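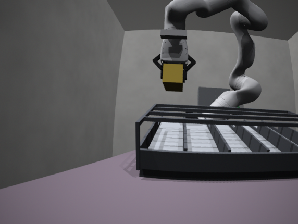
Comparing Two Gripper Settings on the Rack Task in Simulation

Run this comparison before you commit to finger settings on the real arm. You need the Sirkcombe scene file, the yellow box model and the five-lane rack. Setting A is the wide pre-grasp opening. Setting B is the narrow one.

Step 1. Load the scene and reset the arm to its home pose. Set the opening to 42 mm for A or 31 mm for B. Leave the friction values at default.

Step 2. Send the arm to a box standing beside the left outer lane. Stop above it and check the clearance between the fingers and the rack's side frame.

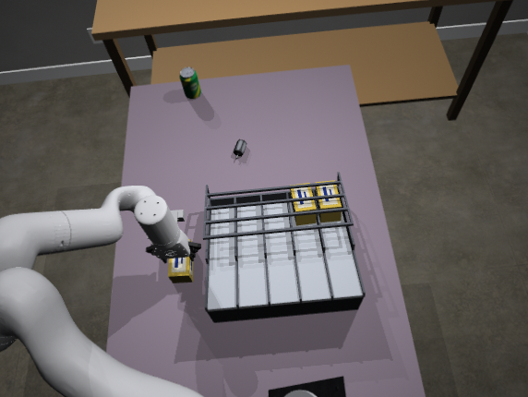 If clearance is under 7 mm, rotate the wrist before descending. Setting A needs this correction more often, as the linkages stick out farther on both sides. Log the wrist angle with each attempt.

Step 3. Close, lift and repeat with a different number of boxes in the rack. Do 11 attempts per setting and keep the random seed the same for both.

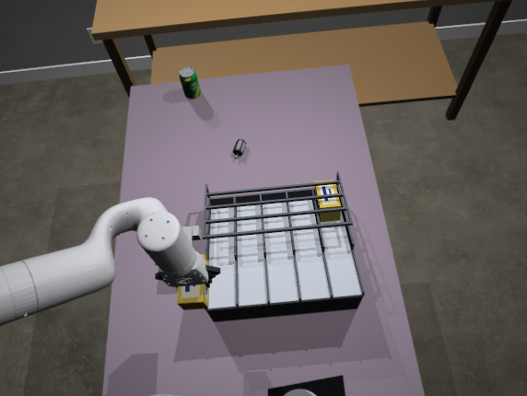 Can the side camera be used alone to judge the grasp?
Use it for clearance only. The wrist hides much of the box from that angle, so read finger contact from the controller log.

Step 4. Move the gripper over the right-hand lanes and repeat the clearance check. Lower slowly and watch for contact with the rails. Abort the attempt if the force reading jumps before the fingers close. 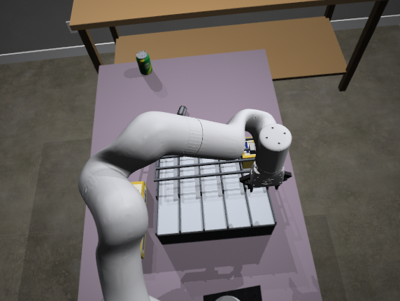
Gripper above the right side of the rack, wrist pointing straight down.

Step 5. Export both logs and compare aborted attempts first, then cycle time. Save the chosen opening to the Okcombe controller profile.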